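The Washing-Up Brush

My aunt left me the house in Skurkthorpe and, with it, everything she'd ever bought from the El Ouafi stall in the market. I mean everything! I was still sorting it on 20th June, sitting on the floor with a cold tea.
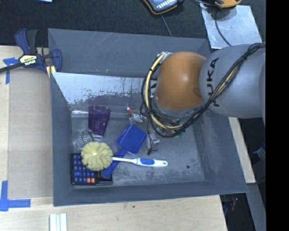 Hélder Marinho from next door came round to help, which meant he picked things up and told me what they'd cost.

"That purple cup," he said. "She drank her sherry out of that."

"She told me she'd given up sherry."

"In March, yes. For six days."

I laughed so much I had to put my tea down. Then he found the dish brush, the one with the fluffy yellow head and the blue bit on the handle, and he went quiet (Hélder is never quiet).

"I gave her this," he said. "She said it was too pretty for saucepans."

I told him to have it. He wouldn't, and then he would, and then he wanted the cup as well. I said we'd share the cup. He went home to look for the sherry.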